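Frequently Asked Questions: Submitting to the Barmont Comics Page

The Barmont publishes a daily comic strip and a weekend panel cartoon. The answers below are intended for cartoonists who wish to submit work, and for readers with questions about the strips we carry.

Who may submit a comic strip?

Submissions are open to any cartoonist aged 18 or over. Prior publication is not required. Writing and drawing teams are welcome, but both names must appear on the submission form, and both parties must sign any later agreement.

What should a submission contain?

Please send 24 finished daily strips and a cover letter of one page. Character sheets are optional. Strips should be complete, with final lettering. Pencil roughs are accepted only from cartoonists whose work we have already carried.

Does the strip need to be set in a particular place?

No. Workplace, family, animal and fantasy strips are all considered. Trellidham, which has run on our page for six years, takes place entirely in the records department of a county water office. The editors do ask that a strip be understood by a reader who has not seen the previous day's installment.

May I submit the same strip elsewhere?

Yes, provided that you tell us so in your cover letter. If another publisher accepts the strip while it is under review, please withdraw it in writing as soon as possible.

How long does review take?

Each submission is read by two editors. The reading period opens in October, and decisions are normally sent within two months of receipt. We regret that individual comments cannot be given on every submission. 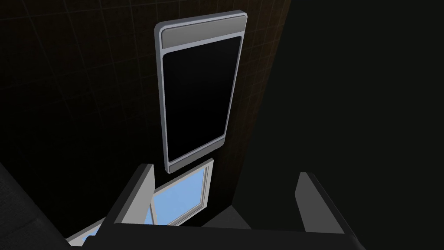 Kamran Moradi writes that two months is a long time to hold a daily strip, and asks whether topical material may be replaced while the editors are still reading. It may. A cartoonist may replace up to six strips once during review. The replacements should carry the same numbers as the strips they supersede — otherwise the file may be returned for correction.

Who owns the characters?

The cartoonist retains copyright in the characters, the title and the artwork. The Barmont acquires the right to publish each strip first, in print and online, and to keep it in the online archive. Book collections and merchandise are covered by a separate agreement.

Do you accept ideas from readers?

The editors do not accept gags or story ideas on behalf of cartoonists. Some of our contributors invite suggestions directly, and their contact details appear on their own pages. A suggestion sent to a cartoonist does not create a right to payment or credit unless the cartoonist has agreed to this in writing.

Why was a strip missing from my edition?

A strip may be held when it arrives late or when it refers to an event that has since changed. An older strip is then printed in its place and marked as a repeat. Held strips are added to the archive at a later date.

May I reprint a strip in a newsletter or classroom handout?

Noncommercial reprints of a single strip are permitted without charge for up to 1000 copies, provided that the cartoonist's signature and the copyright line remain legible. Requests for larger print runs, or for any use in advertising, should be sent to the permissions desk in writing.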